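February, evening. Quota under the new plan is 200 folds per shift, up from 46 when we sorted by hand. Virgilio Magbanua moved from the Ranell line to demonstration work; his old station at Kukholm is now run by the Onu cell. Pay grade unchanged, title changed. 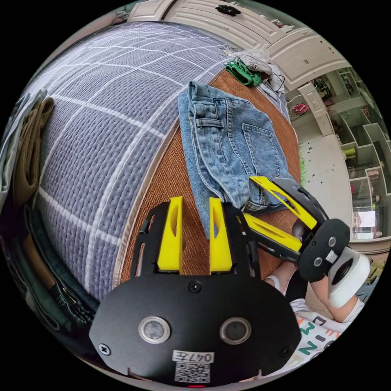
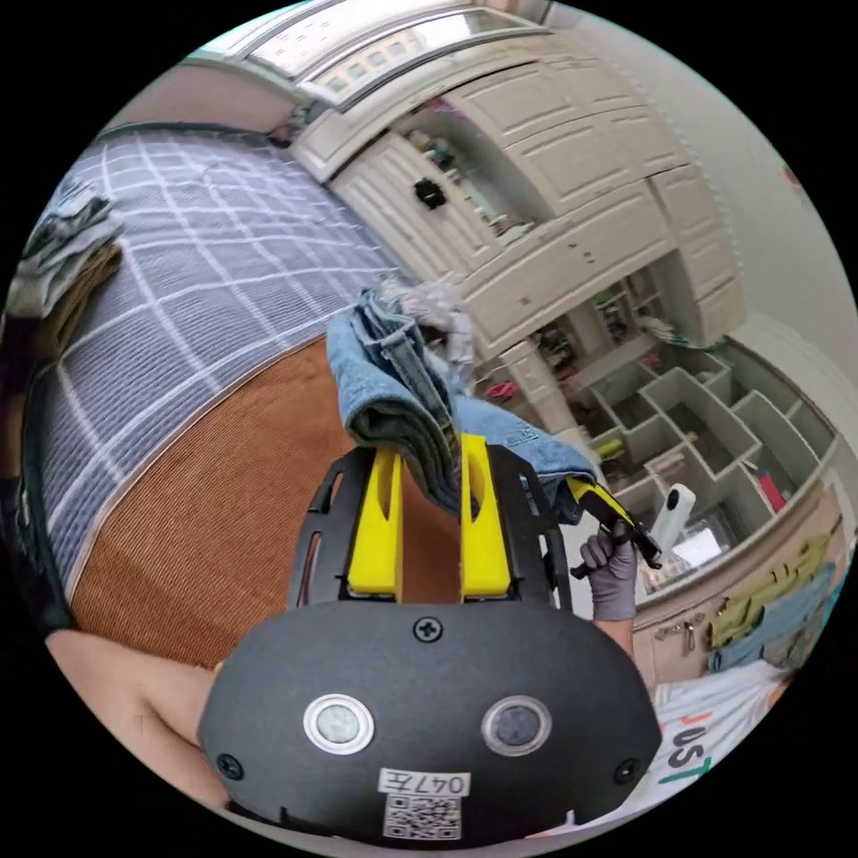 Denim, with the hand-held grippers.

Wrist fatigue is the main complaint so far. Asked Reltel for lighter handles and a ten-minute break per hour. No reply. Shift log needs a column for rejected takes, otherwise the rate looks better than it is. Must ask Virgilio who signs his overtime now.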